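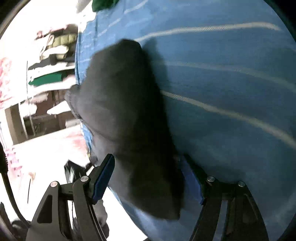 The Sock Shift

The laundry at Dreritz handles sheets, uniforms and the personal clothes of people in 18 care homes, and until October the worst job in the building was socks. You stood at the long table and matched them until your eyes gave out. New hires got it first. Old hands got it when they had annoyed someone.

Now it is a sought-after post. The sorters spend part of each shift with a hand-held gripper, two fingers and a camera, picking up laundry the way they hope a machine will one day pick it up. Every grab is recorded. Skondard, the firm building the machine, wants thousands of them. So far it has 1,688 from the sock table, and it would like them slower, please.

Slower is a word the sorters had not heard at work before. For years a screen over the door told them how far behind they were. The gripper hours don't show up on it, and people sign up for them in pen.

The pay is the same. The work is odder. You learn that a sock lying on striped cloth is a different problem from a sock lying on another sock, and that your own fingers have been solving both for years without putting in for a raise.

What happens afterward is less clear. Management says no jobs will go for 3 years, a promise that sounds generous until you ask about the fourth. Of the 30 people on the floor, most expect to be moved to ironing. A few have asked whether the machine could start with fitted sheets. Skondard says it is looking into it, in the voice people use when they have tried to fold one.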